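Colored blocks are back on the white table

If you have walked past the play corner lately and wondered why so many grown adults were crouched at table height, the answer is cubes. Red ones, yellow ones, green ones! Our block month has started, and I am already far too attached to it.

The idea came out of a Wednesday planning chat in which we all admitted the same thing – we own more toys than any family could get through in a year, and the box that gets the most love is the oldest and plainest. So for June we are putting the fancy sets up on the high shelf and giving the table over to the small blocks.
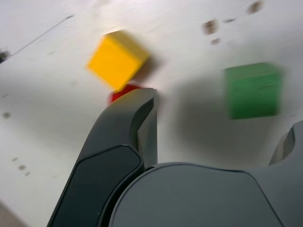
Words by Abla Chidiac, Radville Toy Library

Three colors is a great place to begin. With a big mixed tub, children tend to tip everything out and move on, but put a yellow cube, a red one and a green one on a plain white tabletop and they settle right in. They line them up. They hide one behind another and ask you where it went (play along, please, even the fifteenth time). They turn the yellow one so a corner points at you and announce that it's a house, or cheese, or a bus.

Pushpa Kanaujia, who runs our toddler hour, has been trying out little games that need next to nothing. My favorite is Swap. You build a row, the child looks hard at it, everybody shuts their eyes, and one person changes the order. Whoever spots the change gets to be the swapper. We played it with a group of 8 last week and I lost nearly every round, twice to a boy who had only just learned the word "green."

Another good one is Whisper Tower. You stack as high as you can without making a sound when the block lands. It is wonderful for that jangly half hour before lunch, and it works just as well at the kitchen counter at home.

Older brothers and sisters need not feel left out. Valentin Munteanu has written up five building challenges on cards, and they get hard fast. Card 4 had two parents and a grandmother arguing over a bridge well past closing time. I won't spoil it, but bring patience.
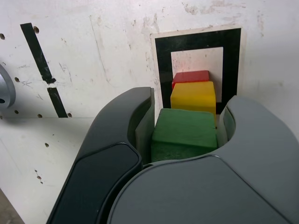 MOLLGATE BRANCH, June

The blocks over here have clearly been enjoyed. Take the green one, with its scuffs and its slightly worn edges and the wood grain showing – I love it! A block like that has been in a lot of hands, and it still stacks. It's a proper cube, and so is the yellow one, while the red is flatter, more of a tile, and that makes it a very good roof. Try it against a wall, too. Little builders who get cross when things topple backward often do much better with something solid behind them.

A few people have asked about cleaning wooden blocks at home. Wipe them with a cloth wrung out in warm soapy water, wipe again with plain water, and stand them on a towel with gaps between them until they are dry all the way through. Please don't soak them, and keep them out of the dishwasher. If you feel a rough spot, tell us when you bring the set back and Veronica Dinu will give it a quick rub with fine sandpaper.

We have 25 take-home bags ready to borrow, each with a drawstring and a copy of Valentin's cards. Loans are for two weeks, and you can renew once if no one is waiting. Bags can go back to either branch, so don't drive to Radville specially if Mollgate is closer.

And if you have painted blocks sitting in an attic, we would love to hear about them. Oana Nedelcu is looking after donations and will happily talk blocks with you for as long as you like. Catch her at the front desk any Wednesday morning.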